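About Niltton

Niltton is a small card and paper studio with one very long table, and we love it! We started in May with a stack of blank cardboard and no idea how to cut a straight divider. Our first set, Ivus, took 562 tries to get the colours right.
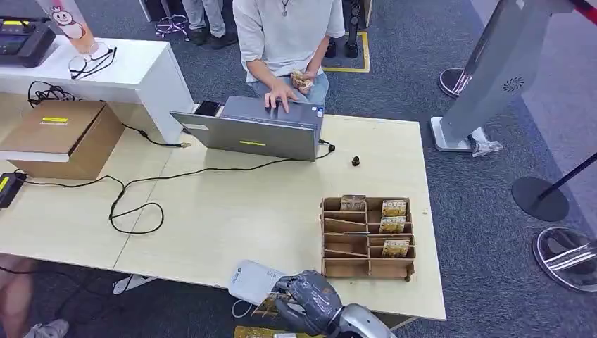

Most of our day goes into sorting. Cards get grouped by season, then by mood, and we argue happily over which is which (autumn always causes trouble). Snacks are welcome at the table — cold drinks live up on the counter, well away from the stock.

Our favourite pictures are the forest ones, all orange leaves and crooked old trunks.
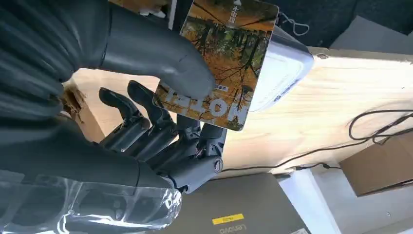
We round the corners so cards are kind to little hands and easy to shuffle. The Tahiri set is next, and we're already sketching. Come and have a play any time the door's open.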